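阶段进展报告（二月至五月初）
报送：Zabala基金教育资助组
抄送：Noelia Valcárcel老师
项目：Kundix学生机器人社，双臂操作课题
执笔：Bakari Odera
2025年5月5日

先说结论，方便您往下看：进度整体比计划慢两周，经费没超，数据采集过半，模型训了两轮，第二轮能看。比赛报名已经交了。下面分块写，赶时间，格式有点乱，见谅。

一、这段时间做了什么

二月开学后重新分组。原来六个人挤在一个组里，谁都在等谁，效率很低。现在分三摊：采集、训练、硬件。采集由Žofie Ďurica带，训练是Crescencio Ortuño，硬件暂时我自己兼着，等Fulgencio Collado考完试回来接。

任务定下来了，就做托盘类。拿、放、移、两手交接。原计划书里写的叠毛巾先不做，试过一个下午，布料太难，手指开合的时机每个人都不一样，录出来的东西没法用。这一点跟计划书不符，需要您那边确认一下可不可以改。如果要走正式变更手续，请把表发给我，我当天填。

采集方式是手持夹爪，人直接拿着做动作，不经过机械臂。好处是快，新社员半小时能上手。坏处是人会偷懒，会用机械臂做不到的姿势去够东西，手腕一拧就过去了。Žofie写了一页操作规范，主要几条：手肘不过桌子中线；夹爪靠近托盘时先停一拍；放下之后松开再抬，别带着盘子走；每条录完回到起始位。

规范贴出去之后废片少了很多。第一周基本是练手，那批全删了，没有计入下面的数字。

二、数据

到四月底一共录了1,548条，筛完剩1,428条。扣掉的主要是三种：起始位不对，中途碰掉东西，还有一批是时间戳对不上，左右手差了将近半秒，查了两天，最后发现是一台电脑的时钟没同步。现在每次开录之前先对时，写进流程了。

标注还欠着。任务名和成功与否都标了，分段没有标完，交接那一类最麻烦，什么时候算“交出去”，两个标注的人意见不一致。Crescencio的意见是以松开的那一刻为准，先按这个来，之前标过的要返工一部分。

数据分布不均。单手移动的太多，两手配合的太少。原因也简单，单手的好录，大家抢着录。五月开始按班次派任务，轮到什么录什么，不许挑。

三、训练

第一轮三月跑的，结果不好。学出来的动作到托盘上方就犹豫，来回晃，不肯下去。Crescencio怀疑是数据里停顿太多（就是规范里那个“先停一拍”），模型把停顿也学了。这个规范是我们自己定的，算自己给自己挖坑。处理办法是训练前把静止段裁短，录的时候还是照停，因为停一下对夹准确实有帮助。

第二轮四月中旬，裁完再训，晃的问题基本没了。放下动作还偏重，盘子磕桌子，声音挺大。不影响比赛计分，但是Noelia老师不满意，要求下一轮改掉。她说得对。

评测我们做得还不够规范。目前是每次训完，几个人围着看，记成败。没有固定的摆放位置表，这周不同、下周不同，两轮之间不好比。已经请Noelia老师帮忙定一套评测表，她答应五月中旬之前给初稿。所以这份报告里不报成功率，报了也不严谨，等表定下来统一补。

四、硬件和场地

夹爪两只，都正常在用。三月坏过一次开关，Fulgencio考试间隙过来焊的，顺便把另一只的也换了。备件买了一份，放柜子里。

线材消耗比预想快。接头那一段老被人拽，坏了三根。已经换成长一点的。

场地问题要跟您说一下。我们用的是Dretari楼地下那间，每周只有两个晚上，而且每次用完要收。收了再摆，位置就有误差，桌子偏一点，数据就飘一点。现在的办法是贴胶带定位，地上编号，桌角也贴，收的时候胶带不撕。比之前好，但不是长久之计。如果能争取到一个固定的角落，哪怕小一点，对数据质量帮助会很大。这件事学校那边我们自己也在谈，基金这边如果方便出一封支持信，应该有用。

另外地毯起静电，冬天那阵严重，传感器偶尔掉线，天暖以后好多了。暂不处理。

五、经费

已用的大头是夹爪和存储。硬盘买了两块，一块主用，一块每周备份，备份那块放在Noelia老师办公室。小额的是线、胶带、托盘、垫子、打印。票据齐全，扫描件另发，编号跟预算表一致。

有一笔要说明：餐费那一项原来没列，周末加录的时候给大家买了晚饭，合计200欧。不报也可以，我们社费里出。您看怎么合适就怎么处理。

租用算力那一项还没动，第三轮要用。Amik公司那边给学生社团有优惠，报价单已经拿到，等您批准变更之后一起下单，省得分两次走流程。

六、人员和教学

资助协议里有一条是面向低年级开放，这个按要求在做。三月办了一次入门晚上，来的人比椅子多，后来又加了一场。内容很基础：拿夹爪、夹东西、看自己录的回放。看回放效果最好，很多人第一次意识到自己手抖成那样。两场之后留下来长期参加的有几位，都排进采集班次了。

低年级的参与时间不太稳定，期中那两周几乎没有人来。下学期排班准备避开考试周，把任务往前压。

培训材料写了一版，偏口语，还没有整理成能给别的学校用的样子。协议里要求年底公开，来得及。Žofie负责改，我校对。

社员内部也有收获，列几条实在的：Crescencio现在能独立跑完整个训练，不用问人；Fulgencio把夹爪拆装写成了步骤单；我自己学会了少开会。

七、问题和风险

进度慢两周，前面说了，主要耽误在对时和重新分组上。能不能追回来，看五月能不能把两手配合的那部分补齐。我的判断是能，前提是场地不再被临时占用。四月被占了一次，事先没有通知，那天晚上全体白跑。

人手上，六月有考试，采集会停。所以五月底必须把数据收口，停下来的时间正好给训练。

比赛那边的规则更新过一次，托盘尺寸范围放宽了，我们现有的种类可能不够。准备再补两种，一种深一点，一种带把手的。花不了多少钱，从耗材里出。

还有一个小风险是依赖个人。对时脚本只有Crescencio一个人会改，他要是病了就麻烦。已经要求他写说明，写了一半，催着呢。

八、下一步

五月上旬：补录两手配合，按班次派任务，每晚结束前当场筛一遍，不留到周末。
五月中旬：评测表定稿，用第二轮的模型先跑一遍，作为基线。
五月下旬：数据收口，分段标注返工完，开始第三轮训练。
六月：考试，只训练不采集。整理培训材料。
七月：赛前联调，硬件由Fulgencio全职盯。

需要您答复的事项，汇总一下：叠毛巾改为托盘类任务，是否同意，要不要填变更表；算力租用能否在五月内批；场地支持信能否出具；餐费怎么处理。前两项比较急，最好这周能有个说法，后两项不急。

票据扫描件和预算执行表今晚另发一封，附件太大，可能要分两次，收到麻烦回一声。上次那封好像进了垃圾箱。

九、补充：桌面布置

背景这一项是五月补录要改的重点。第二轮模型换到别的桌布上就找不准盘沿，光木桌面上反而还行，所以Žofie提出两种底面要在同一张桌上混着录。现在的摆法是右半边铺灰白竖条纹的垫子，右边那只浅色托盘压在垫子上，银色托盘直接搁在木桌面上，左右手各管一只，一条录制里两种背景都有。条纹对视觉那边是个难题，盘子颜色又浅，跟白条挨着不好分，Crescencio想要的就是这种难度。后面打算左右对调再录一批，垫子也准备换一块纯色的做对照，具体条数等班次表排完在补报给您。
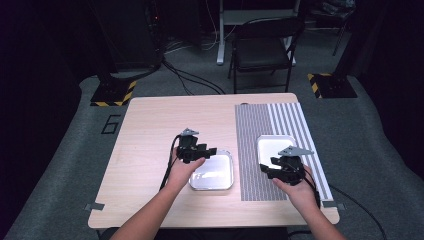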